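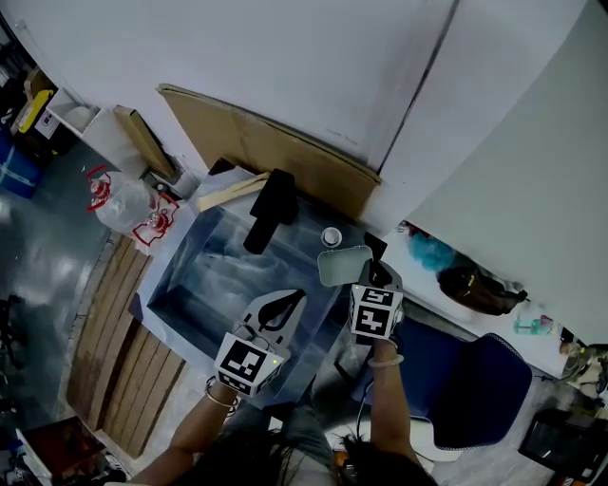 Glass Tables and Mystery Lids: Your Questions

Half the messages that reach Talukder, our little secondhand shop, are about glass-topped tables and the small stuff that collects on them. Lilibeth Macapagal answers the rest.

Do you sell the glass-topped tables?
Yes, when we have them. Two came in during June and were gone by Friday. The bluish ones go first, possibly because people think the tint hides fingerprints. It doesn't.

Can I see the floor through it?
You can, along with the legs, your knees and whatever you dropped last week. Buyers who prefer not to know what's under the table should look at our wooden ones.

How do I clean the top?
Warm water, a drop of dish soap, a soft cloth, then a dry one. Work from the back edge toward your chair. Skip scouring powder, and skip the glass spray Arnel swears by – it streaks, and he won't hear a word about it.

Will small parts scratch the glass?
Metal caps can, if you slide them. Pick them up. A flat plastic lid is usually harmless, though grit stuck to the underside is another matter, so turn it over before you set it down.

I found a lid and have no idea what it belongs to. Should I keep it?
Give it 31 days in one box marked LIDS. If nothing has claimed it by then, out it goes. Jerome Sebastian has kept one pale gray lid for nearly 24 months and considers this a personal relationship.

Can I put a board on top for messy jobs?
Please do. A light wooden board takes the knocks and is cheaper to replace. Wipe the glass first or you'll be grinding crumbs into it.

What about big sheets of cardboard?
Stand them against a wall, behind the table, and they'll wait there politely until you need one. Laid on the floor they become a slide.

Which chair goes with a glass table?
Any chair with arms that clear the edge. We have a soft spot for padded office chairs in dark blue, mainly on account of coffee.

Do you deliver?
Within town, yes. Stairs are extra, and the top travels separately from the frame.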